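Nerea Salcedo came on shift Monday at nine in the evening and hung her coat behind the door. Ulises had left the logbook open and a pear on top of it. She ate the pear standing up.

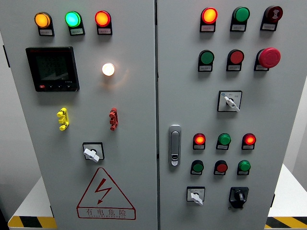
She had worked at the Amthorpe plant since she was 19 and had never liked the red lamp, even on nights when it meant nothing. Her father used to say the lightning bolt was there for people who couldn't read. He couldn't, much.

At ten the phone rang. It was Teodoro, from the pump house.

"Is the switch still over to the right?"

"Still over," she said.

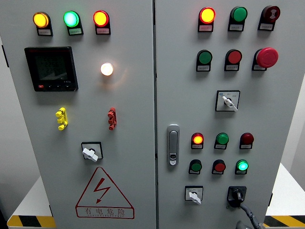 He didn't hang up. She could hear water behind him — a lot of it.

"They offered me the job at Robles," he said. "I leave in December."

She wrote the time in the book, then his name, then crossed out his name.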